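Wornby推出Ernilex小白桌 砖墙老屋里的新角落

供稿:Wornby新闻组 即时发布

2025年4月12日,Wornby今天正式发布Ernilex系列小桌。白色,小尺寸,给地方不大的家用。首批500张,即日起接受预订,门店和网上同步。先看图,后面是详细内容,价格、配送、展期都在里面。 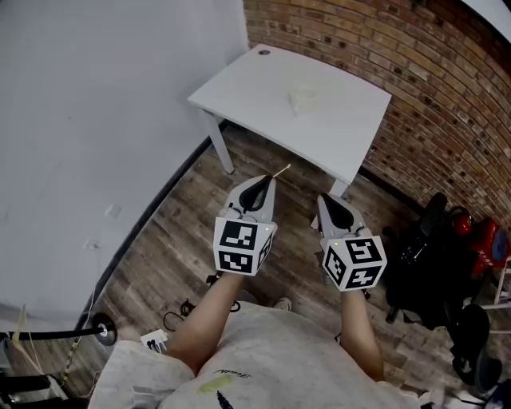
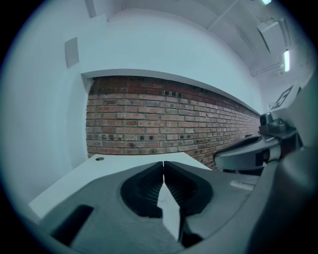

Ernilex是Wornby今年的头一个新系列。立项在去年,样品一月定稿,中间改过几轮,主要是桌面大小和桌腿。第一版太宽,放进小房间转不开身,退回去重做。第二版腿太粗。现在这版,设计负责人阿蒂拉·绍洛伊(Attila Szalai)说可以了。

“就想做一张不占地方的桌子。”绍洛伊说,“放杯茶,放盏灯,坐下来弄点手上的小活儿。别的不用它管。”

桌面上留了一个小圆孔,走线用。台灯、充电线从孔里穿下去,桌上就清爽了。孔开在靠边的位置,试用的人里有几位嫌它偏,也有人说正好,不挡手。最后没动。

展示间设在Pryor街区一栋老房子里,木地板,红砖墙,白色的墙面和顶。砖没有重新粉刷,深一块浅一块,有些地方磕掉了角,都留着了。负责空间的是乔琳·海因兹(Jolene Hinds),她接手的时候有人建议把砖墙整个刷白,她没同意。

“刷白了桌子就看不见了。”海因兹说,“再说那些砖挺好看的,干吗盖住。”

木地板也是原来的,打磨过一遍,有几处旧印子磨不掉,就那样了。家具摆得少,留出走动的地方,来的人可以绕着桌子看,也可以搬个凳子坐下来试。高度合不合适,坐一坐就知道,比看尺寸表快。

展示间对外开放,免费,不用预约,每次进场人数控制在16人以内。人多的时候请在门口稍等一下。带小孩的家长请注意砖墙边角,有的地方比较糙。推婴儿车的从侧门进,侧门没有台阶。

开放期间还有手工小课,内容是纸艺和简单的编结,就在小桌上做,材料现场发。带课老师胡亚·福克纳(Huia Faulkner),教了多年手工。课时不长,零基础能来,名额有限,先到先得,报名在展示间前台登记既可。

“桌子小有小的好处,东西都够得着。”福克纳说。

配送由Fultora承担。平板包装,自己装,桌腿拧上就行,工具随箱附送。市区内送货上门,郊区请下单时留言,客服会回电确认时间。不想自己装的可以加选安装服务,100元一次,旧桌子可以顺便搬下楼,不另收钱。

关于价格。首批统一价1321元,含桌面、桌腿和配件,不含安装。售完以后第二批什么时候到,目前定不下来,有消息会在官网更新。颜色暂时只有白色,问浅木色的人不少,在考虑中,没有时间表。

保养方面,几句话说完。湿布擦,拧干一点。别用钢丝球。热锅不要直接放上去,垫一下。记号笔画上去的尽快擦,放久了不好弄。桌腿用一阵子如果有点晃,重新拧紧,一般就好了,还晃的话联系售后,换新的配件。

退换政策:签收后没有组装的可以退,已组装的只换不退,有质量问题除外。箱子麻烦留几天再仍。

Wornby运营负责人森蒂尔·乌尼坦(Senthil Unnithan)表示,后续会在Ernilex系列里加矮凳和置物架,尺寸跟小桌配套。“先把桌子卖好,凳子在打样。”

关于Wornby:家居品牌,做小户型家具,桌、凳、架为主。

媒体联系:迪格比·派瓦伊(Digby Paewai),Wornby新闻组。采访和样品借用请提前联系,样品数量不多,借用请注明归还日期。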